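What changed when we relabeled the tabletop data

I said in September that I would write up the relabeling result once we had rerun it, and we have, so this is the write-up. It is a small result. I think it holds, with the caveats further down.

The question was whether the wording of the instructions matters much when you fine-tune a policy on a small set of demonstrations. We had 364 demonstrations on the kitchen tabletop setup, all teleoperated, all short. Each one had a single sentence attached to it, typed by whoever was driving the arm. Most of those sentences were bad. "Move bottle." "Put it in." "Same as before." Kimie Fukuda found one that only said "ok".

The usual advice is to collect more. We didn't have the hours for that, so Misaki Hayashi suggested we leave the motions alone and rewrite the text. Same trajectories, same images, same split. Only the sentences would be different.

We trained three versions.

The first used the original sentences as typed.

The second used one clean sentence per demonstration, written by a person who watched the recording from start to finish. It had to name the object, name the place it ended up, and say nothing else.

The third used the clean sentence plus several rewordings of it, with one picked at random each time the demonstration came up in training. Chie Mizuno wrote the rules for the rewordings. They could change the verb and the order, and they could swap the object name for a color and a shape ("the red bottle"), but only if that still picked out one thing on the table. That last rule took the longest to apply. On a table with a red bottle and something small, red and round, "the red one" is useless, and a lot of the first rewordings said "the red one".

Writing the clean sentences took two people most of a week. The rewordings were faster. We call the relabeling tool Wamiden, for no good reason, and it is mostly a video player with a text box under it.

For testing we used 70 rollouts per version, with the same start layouts for all three and the order shuffled so the person resetting the table didn't know which version was running. A rollout counted as a success if the named object ended up in the named place. Touching the right object and dropping it was a failure. Moving the wrong object neatly was also a failure, but we logged it separately, and I'm glad we did.

The success rate went up from the first version to the second, and then barely moved from the second to the third. If I had only looked at that number I would have said the rewordings were a waste of time. The wrong-object log says something else. The second version still reached for the wrong thing fairly often when the test instruction was worded in a way it hadn't seen. The third version mostly didn't. Its failures were grasp failures, like slipping off the mug handle or closing too early on the bottle. The language part had improved and the hands were as clumsy as before, so the total looked flat.

I had the two kinds of failure lumped together in my earlier post about the Kubo checkpoint. That post is less useful than I thought when I wrote it. I've left it up with a note at the top.

Emiko Onishi asked whether the third version was only better because it saw more variety in general, and whether any noise in the text would have done the same. Fair question. We ran a fourth version with the clean sentences plus random filler words — "please", "now", "go ahead and" — and no real rewording. It matched the second version on wrong-object errors. So it seems to be the naming that helps. I would like to see that on another setup before I say it loudly.

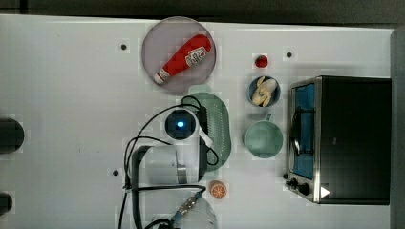 The layouts matter here too. We always kept several objects out at once, including ones the instruction didn't mention, and I would not expect to see the effect on a table with a single object. There is nothing to confuse. We tried it quickly with only the mug out, and all the versions scored about the same, within 9 points of each other, which at that sample size I treat as no difference.

Things I don't trust yet. All the test instructions were written by people in our group, and we know what the rewordings look like. Kimie Wada has offered to collect instructions from people who have never seen the setup, and that is the next thing to do. The toaster oven tasks are also too few to say anything about on their own. I folded them into the total, and I would not quote a number for them.

We also haven't tested whether the gain survives with more data. At 1,000 demonstrations it might wash out. It might also get bigger, if the sloppy labels pile up at the same rate as the good ones. I don't have a guess I'd defend.

The practical change for us is that the person driving the arm no longer types the sentence. They drive, and somebody else labels it the next day from the recording. It slows things down a little. Misaki wants to try having two people label each one and keeping both sentences, and I've said yes to doing that for the next batch.

The rewording rules are a page and a half of text. I'll post them once Chie has fixed the section on containers, where "in" and "on" are still a mess.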